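Adus site, recording bay 2: walk-round before collecting examples
Task set: cupboard and folders, Promura batch
Checked by: Godfrey Mohamedi
Date: 30 Apr 2021

1. Emergency stop within reach of the operator. PASS
Comment: Reachable without standing up, which was the sticking point in March.

2. Walkway clear, no trailing leads. PASS
Comment: One lead rerouted. It had been taped down by an optimist.

3. Joint speed limit on the teaching setting. FAIL, then PASS
Comment: Found on the demo setting. Guangming Zhong has put it back and says it was like that when he arrived. It is always like that when people arrive.

4. Cupboard stable, doors swing fully, hinges sound. PASS
Comment: Opened and closed by hand 15 times. Left door needs a firmer pull than the right. Do not oil it. The model has to meet a stubborn door sooner or later, and Heffernan's office is full of them.

5. Props set out for the "put away folder" task. PASS WITH NOTE

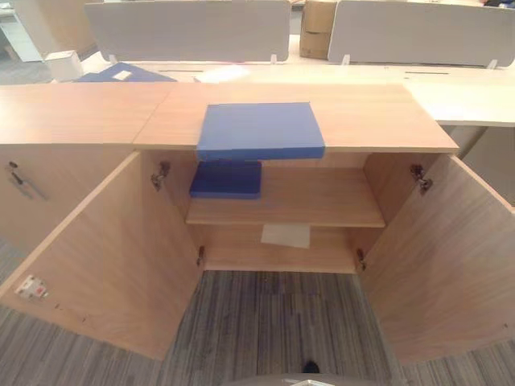

Item 5. Doors open, one blue folder on top, one on the shelf, white sheet in the bottom.

Note on 5: The sheet sticks out over the front lip of the base. Push it back before any run that ends with closing the doors, or mark the run as "obstructed". Last batch had six runs labelled "success" with paper caught in the door, and the model learned the lesson beautifully.

6. Disk space for the session. PASS
Comment: Room for nearly 30 runs. Plan is 15.

7. Operator rested. NOT CHECKED
Comment: Box added by Kister. No method supplied. I asked Guangming and he said "fine".

Actions
Speed setting to be read aloud before the first run: Zhong
Wording for item 7, or its removal: Kister
Spare folders, same blue: Mohamedi, ordered

Cleared for recording once item 5 is dealt with.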